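Thread zur Arbeitsfläche, Teil 1. Die neue Platte liegt, Farbton laut Lieferschein »Skavham hell«. Auf dem Muster war das ein neutrales Grau.

2/ Vor dem ersten Gebrauch abgewischt, 2 Durchgänge mit Mikrofaser, kein Scheuermittel. Danach Licht auf 4.000 K gestellt, Dimmer auf Stufe 5. 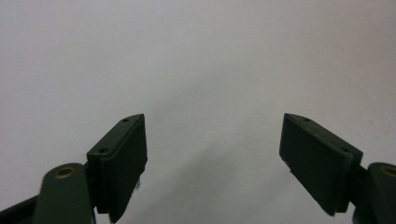 Briswood, im Juni

3/ Matt, leicht körnig, kein Dekor. Links oben zieht das Grau ins Lavendel, in der Mitte eher neutral mit etwas Grün, nach rechts wird es wärmer, fast rosa. Auf dem Muster von Camcombe war davon nichts zu erkennen, das war allerdings auch nur handtellergroß.

4/ Für alle, die nach Weiß fragen: Weiß ist es nicht. Neben weißen Fronten würde ich es nicht verbauen, ohne vorher ein größeres Stück danebenzulegen.

5/ Offen ist noch die Wandleiste. Angebot von Lytvynenko soll Freitag kommen. Silikon dann in Hellgrau, Farbnummer trage ich nach.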